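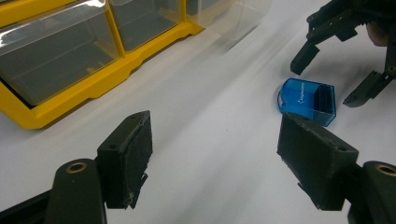
Larkolance Small Parts Drawer Unit, item 3289

Filed under: Workshop > Storage > Drawers & Bins
161 shares

I've been selling storage out of our little shop in Hellilton long enough to have strong feelings about drawers, and I'm going to share them whether you came for that or not. The Larkolance is the unit I use at home. It lives over my repair bench and holds screws, washers, fuses, watch batteries, picture hooks, and a shameful quantity of Allen keys from flat-pack furniture.

What I like first is how the drawers slide. Cheap units have that gritty sideways wobble, where you pull one corner and the other corner digs in (you know the one, and then the whole drawer shoots out and you're picking brads out of the carpet until dinner). These run straight, and there's a little stop at the back. You can still lift a drawer past the stop and carry it over to whatever you're fixing, and I do that all the time!

The dividers are a mixed story. They click in firmly and stay there, great for electronics bits and beads. But they don't go quite all the way to the floor of the drawer, and very thin stuff like shim washers or small sequins will creep underneath. For those I use lidded cases and just stand the cases in the bottom row.

Mounting it

There are keyhole slots in the back, so it can hang on a wall or stand on a shelf. If you're hanging it, please find a stud. A full unit of steel hardware is heavier than you'd ever guess, and drywall plugs alone make me nervous. Screws aren't in the box. I'd go for pan heads, and leave them standing slightly proud so the slots can drop over. It also stacks, and two units high is as far as I'd take that without fixing the top one to something.

Labels

It ships with a sheet of paper labels that are fine, I guess. I pulled mine off after one summer when the corners curled. We stock the Buvix label roll, 1000 to a roll, and they peel off clean when you change your mind about where the wing nuts live. I change mine a lot. My advice is to label the drawers by job ("faucets," "bike," "hanging pictures") and forget about sizes, unless you're the kind of person who can look at a screw and know what it is. I own a thread gauge and I still get it wrong.
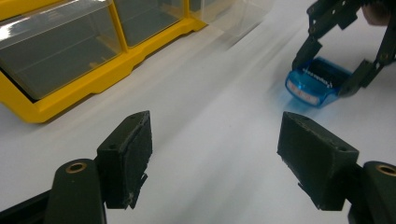 One customer wrote in to tell me the job labels had worked fine in her garage, but that she'd ended up keeping a single "I have no idea" drawer in the top corner and emptying it every spring. I've copied that and I'm not sorry.

Cleaning and spares

Warm water and dish soap, then let the drawers air dry before anything metal goes back in. Skip the solvents, they'll cloud clear plastic in no time. Replacement drawers come from Carrasco, our distributor, and I usually keep a few in the back, so ask before you order a whole new unit over one crack.

Updated October 2023

3 comments

Guest
Do the dividers from the older Larkolance fit this one? I have a bag of them left over.

Shop reply
They do in the small drawers. In the big ones they're too short and flop around.

Guest
Hung mine in the laundry room for buttons and thread. Wish the big drawers were a bit deeper but I'd buy it again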